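Review: the hand-held gripper set at the Hestuven open day
Posted 4/9/22 by Anika Ruiz-Ortega

I had been meaning to get over to Hestuven ever since my neighbor at Garton told me they let visitors try the equipment, and I'm so glad I finally went! You get a pair of grippers, one for each hand, and a table to work at, and then you pick things up the way you'd like a robot to do it someday. My task was a children's number puzzle, which sounded easy until I tried to get the 4 out of its slot.
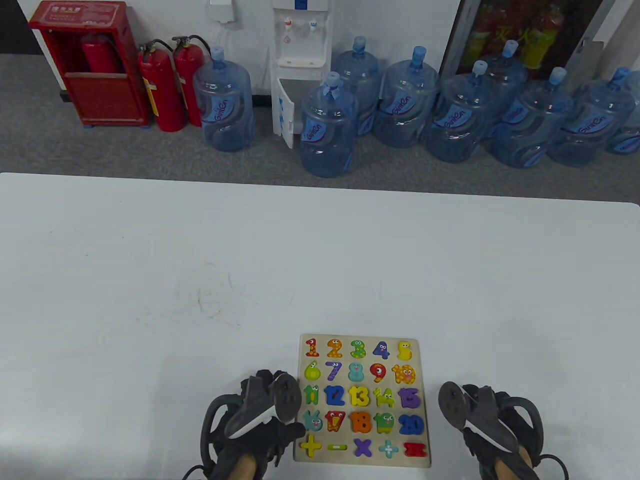

Do you need any experience to try the grippers? None at all, they give you a few minutes of coaching and then let you get on with it.

The handles were comfortable (I have small hands and worried about that) and the straps kept everything snug, though I did have to keep an eye on the cables. The rounded pads were kinder to the painted pieces than I expected. Thin pieces are another story – the minus sign took me 5 tries, and the young man from Harb at the next table wasn't doing any better with his. After roughly 100 pickups my wrists were ready for a rest and a cookie.
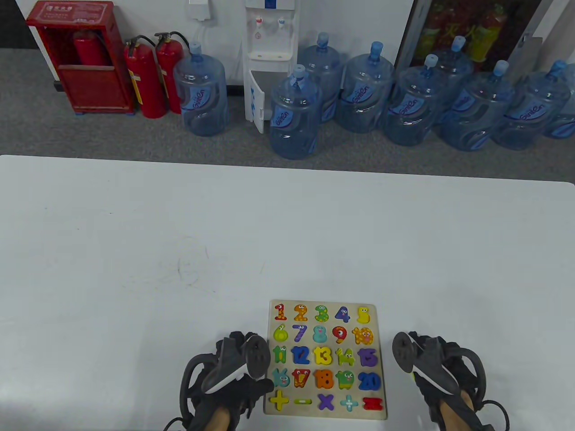 The number puzzle with a gripper on either side.

I'd give the set 4 stars. It loses one for the weight, which you do feel by the end, but I had a lovely time and the staff answered every question I had, even the silly ones. They're doing it again in September over at Nendby, and I've already put my name down for 2 places.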